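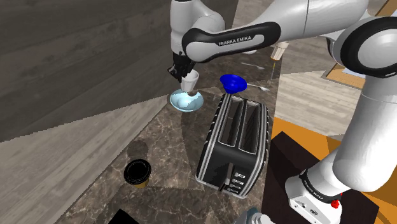 Leaving the car at Lasdale

I finally gave up driving into Brenovbridge. I'd been threatening to do it since last November, and my family had stopped listening, but when the monthly rate at my garage went up again I sat down with the bus timetable and a pot of coffee and worked it out properly.

My new routine goes like this. I drive the few miles to the Lasdale lot (free if you show a bus pass, and there are 200 spaces, so I've never had to circle), and then I get on the 65, which stops right by the shelter and goes straight down Quansah Avenue into the center. It runs every 15 minutes until the middle of the morning. After that it gets patchy, and I learned that the hard way when I had a dentist appointment and stood there for ages reading the same poster about lost umbrellas.

I should say I'm no stranger to buses. When I moved here in 1996 I didn't own a car at all, and I rode the old crosstown line to work with a paperback in my coat pocket. Then came the kids and the soccer bags and the dog, and somehow I forgot I'd ever done it. It's lovely to be reading again! I got through a whole mystery in my first two weeks, and I don't arrive with my shoulders up around my ears anymore.

My neighbor Senyo Ankrah has started coming along too - he works one stop past mine - and he's already got opinions about which side to sit on in the morning sun. He's right, I'm sorry to say. Left side going in.

My one real grumble is the walk across the lot after dark. The lights at the far end were out all last week, and I've written to the bus company about it. I've also asked whether the 65 could wait for the Primodano connection in the evening, as it tends to pull away just when people are running for it. If I hear back I'll post their answer.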